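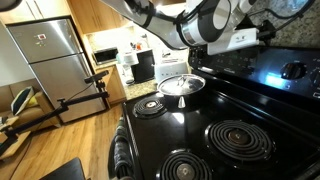

Coil cooktop, black finish, with lidded pot at the rear.

Belbridge Tenants and Owners Forum > Building Matters > Replacement of coil ranges in rental units

Flitden_Strata
Posted 2018-11-24

Owners and residents are advised that a proposal to replace the remaining coil ranges at Flitden Court will be placed before the April general meeting. The proposal covers 28 units. The quoted cost is $382 per unit for removal, wiring inspection and disposal, exclusive of the new appliance. Written comments are invited in this thread and will be attached to the agenda.

Residents are reminded that the existing ranges remain approved for use and that requests for individual repairs should continue to be lodged in the usual manner.

unit16_owner
I do not support the proposal in its present form. A coil element can be unplugged and replaced by the owner in a few minutes. A cracked glass surface requires a technician and, in many cases, a new top. The quotation makes no allowance for this difference in maintenance cost over the life of the appliance.

Esquivel Property Services
As managing agent for two of the units concerned, we wish to record a contrary view. Our cleaning invoices at end of tenancy are consistently higher where coil ranges are installed. Drip pans are seldom washed during a tenancy and must generally be discarded. Prospective tenants also remark on the age of the kitchens at inspection.

unit16_owner
Drip pans are inexpensive. With respect to the managing agent, the cost of a set of pans should not be compared with the cost of a new range. If cleanliness is the concern, it can be dealt with in the tenancy agreement.

clorimik
I am a tenant and would ask that cookware be considered. Older aluminium pots with a slightly rounded base work adequately on coils, but poorly on smooth glass. Will any allowance be made for tenants who are obliged to replace their pots? I cook for a household of five and the expense would not be trivial.

Flitden_Strata
The question of cookware has been noted. No allowance is included at present. It would be a matter for individual landlords.

belbridge_north
Our building completed a similar replacement and the work took over 16 weeks, principally owing to delays in delivery. I would recommend that any contract include a completion date. I have no strong opinion on the choice of surface - both types boil water.

Esquivel Property Services
We agree with the previous poster regarding a completion date and would support an amendment to that effect.

unit16_owner
I would also support that amendment, although my objection to the proposal stands. I request that a second quotation be obtained, limited to ranges that have failed inspection.

Flitden_Strata
A second quotation will be sought on that basis and posted here when received. The thread remains open for comment.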